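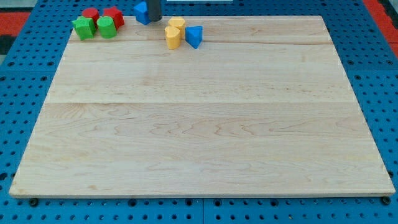

Visit reports

Print this page | E-mail to a colleague

Open day at the Velthorpe school workshop, February 7, 2019

We came from Flolham by the early train, two teachers and one parent, because our own school wants to start a robot club next year. Piyumi Sikder, who leads the course in Velthorpe, met us at the door and brought us directly to the second-year students.

The task of this term is sorting. Painted wooden blocks stand on a maple board, and the gripper must come down from above, take one block and carry it to the place of its color. The cylinders are considered easy. With the blue triangular prism there are more discussions, as the students must decide first from which side to take it. One group had written 125 lines of program for this and was a little proud of it.

I liked the blue table with the holes very much. Everything can be bolted on it and taken off again for the next class – in our school we would lose half a lesson with clamps. The board itself has beautiful wavy grain, almost too good for this use.

Rajitha Liyanage, a student of the last year, explained to us the competition in Stovska. Each team gets 600 seconds, and the blocks are placed by the judges. In January his team was fourth. He said that they practiced too long with the same positions, and I think our pupils would make the same mistake.

After lunch we asked about money. The club has 2000 euros for one year, and the travel to Stovska is paid separately by the Csizmadia foundation. Spare parts are the biggest cost. We got a copy of the parts list and also the lesson plans of the first term, which I will translate before Easter.

Contact: Flolham Teachers' Exchange, P.O. Box 3825 | Copyright 2019 | Back to top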